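Module 4: Automation at the Packing Bench
Notes for Week 2, February intake
Prarnmont Institute, Certificate in Workplace Operations
Revised 29/01/2020

4.1 Purpose of this session

Last week's notes dealt with fixed machinery: conveyors, sealers and palletisers that do one job until they are switched off. This session concerns robot arms used for order picking, in which mixed grocery and household items are gathered from a bench and placed in a crate. The session uses the Monville distribution centre as its running case. Students should have read the Rajput report, sections 1 to 3, before attending.

4.2 The task

At Monville a picker on the mixed-goods line handled, on an ordinary shift, almost 80 orders. Each order called for reaching, gripping, turning and lowering items of quite different shape. A plate is taken by the rim, a mug by the body or handle, a carton by its sides. Experienced pickers do this without thinking about it, and for that reason it was seldom written down. When the Pruniron project began, the first piece of work was to set out the task in full, item by item, and to try it in simulation before any equipment was ordered.
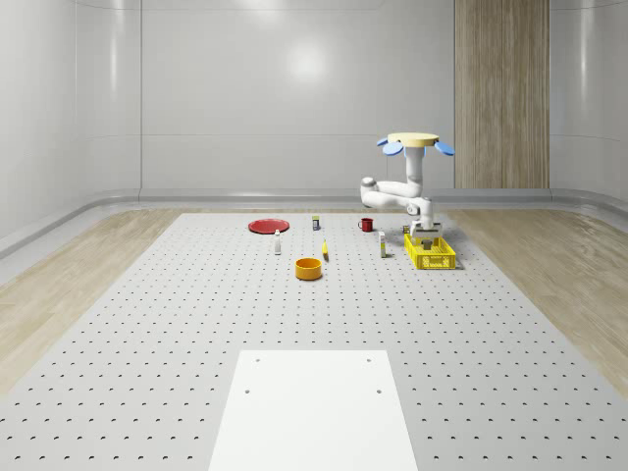 Figure 4.1. Simulated packing bench, with the gripper above the yellow crate.

The simulated bench allows the layout to be altered at no cost. Crate position, reach and the spacing between items can all be tested, and an awkward arrangement can be discarded the same afternoon. It also allows floor staff to comment early. At Monville, 17 employees attended the simulation reviews and 9 of their suggestions on layout were adopted. The most significant was that the crate should stay within reach of a person standing at the side of the bench, so that a missed item could be added by hand.

Students should note the limits of the method. A simulation does not reproduce a damp carton, a torn label or a supplier who changes the packaging without notice. These matters remained with the line staff and were discussed at the shift handover.

4.3 What changes for the people at the bench

The Rajput report groups the changes under three headings.

Physical load. Repeated reaching and twisting declined. Standing time did not, and several employees reported more neck discomfort from watching a screen. The centre later raised the monitors and introduced a 48-minute rotation.

Skill. Pickers became attendants. They load the bench, answer faults and decide whether an item is fit to send. Some regarded this as a better job. Others felt that a skill built up over years had lost its value, and the report records that their pay classification was not reviewed until after the change had been made. Students should consider whether that order of events was reasonable.

Pace. A picker working by hand can slow down late in a shift and make up the time after a break. An attendant responds to the arm's cycle. The centre's labour agreement now provides that the attendant on duty may pause the arm without seeking a supervisor's approval.

4.4 Item types and handling

Items are classed by how they are gripped and by what happens if the grip is poor. A box of sugar standing on its narrow end is easily tipped. A banana is curved, has no flat side and bruises under pressure. A shallow open container may be gripped at the wall, but the attendant must confirm that it is to travel empty. Attendants are expected to know these classes and to recognise an item that fits none of them.

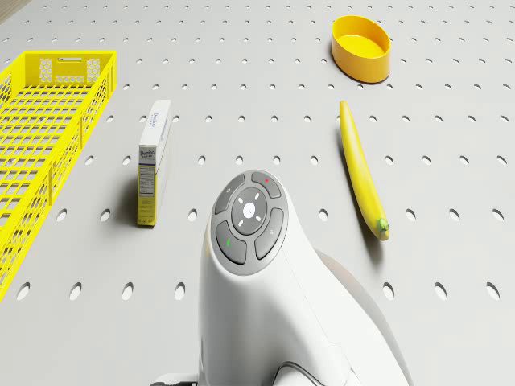 4.5 Preparation for the tutorial

Choose a workplace you know and one manual task carried out there. Write one page describing the task as it is done now, including the small adjustments people make that do not appear in any procedure. Add a second page on who should be consulted before the task is automated, and at what stage. Bring both pages to the tutorial. Late work is accepted only with the coordinator's written permission.

Reading for next week: Rajput report, section 4 (training and reclassification), and the Pruniron consultation schedule, available at the library desk.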